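大理石調天板における小物整理の見やすさについて
生活デザイン演習 班別報告書

1. 目的
鍵、指輪、イヤホンなどの小物は、帰宅後に机の上へ置かれたまま散らばりやすい。本班では、仕切りのあるトレーを机に一つ置いた場合に、片付けと探し物にかかる手間がどう変わるかを調べた。あわせて、天板の模様が小物の見つけやすさに与える影響も検討した。

2. 使用したもの
天板は大理石調の光沢のあるものを用いた。小物の置き場所には仕切り付きのアクセサリートレーを使った。トレーの購入費は教材費600円の範囲に収めた。記録には表計算の様式「Trotora」を班で作り、作業ごとに所要時間と置き場所を書き込んだ。

3. 方法
実験は10月の放課後に演習室で行った。手順は次のとおりである。
(1) 小物を天板の上に広げ、指定された一点を探す。
(2) 小物をトレーの区画に分けて入れ、同じ一点を探す。
(3) 布製の黒い物を天板の端に置き、(1)と(2)を繰り返す。
作業は班員が交代で担当し、有効な記録は109回分となった。途中で中断した回は集計から除いた。

4. 天板と配置の観察
天板の地色はクリーム色や淡いピンクがかった白で、ところどころに薄い黄褐色の部分があり、細かい筋が不規則に走っている。オフホワイトのトレーは地色に近く、斜めに置くと縁が模様に紛れやすいという意見が班内で出た。反対に、黒い布は離れた席からでも位置がすぐに分かった。ただし布の折り目の奥は暗く、中にある物の形は読み取りにくい。布とトレーの間を広く空けておくと、手を入れる場所に迷わないという点では全員の意見が一致した。

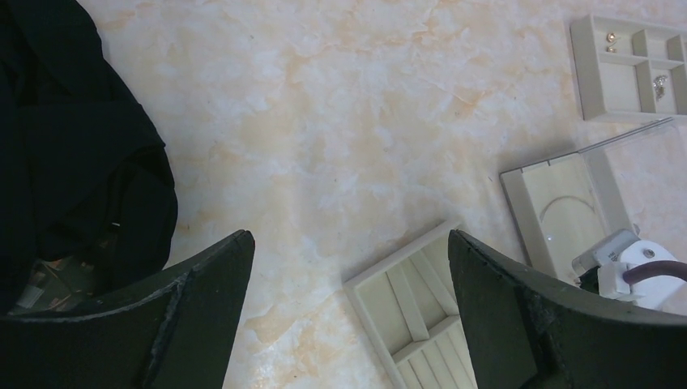 5. 結果
トレーを使った場合、指定の一点を見つけるまでの時間は、使わない場合の58%に短縮された。短縮の幅が大きかったのは指輪とピアスで、鍵ではほとんど差が出なかった。鍵は大きく、模様の上でも見分けやすいためと考えられる。黒い布を置いた条件では、小物が布の下に入り込んだ回で時間が極端に延びた。

6. 考察
淡い模様の天板では、小さく明るい色の物ほど見落とされやすい。トレーの色も天板と差のあるものを選べば、さらに時間を縮められる可能性がある。また、布類は小物と同じ面に置かず、椅子の背や壁のフックに掛けるほうがよい。

7. 今後の課題
無地の天板との比較ができなかった。次の班には、濃い色のトレーを加えた条件と、照明を落とした条件での測定を引き継ぐ。記録用紙の原本は演習室の棚の「Trotora」のファイルに綴じてある。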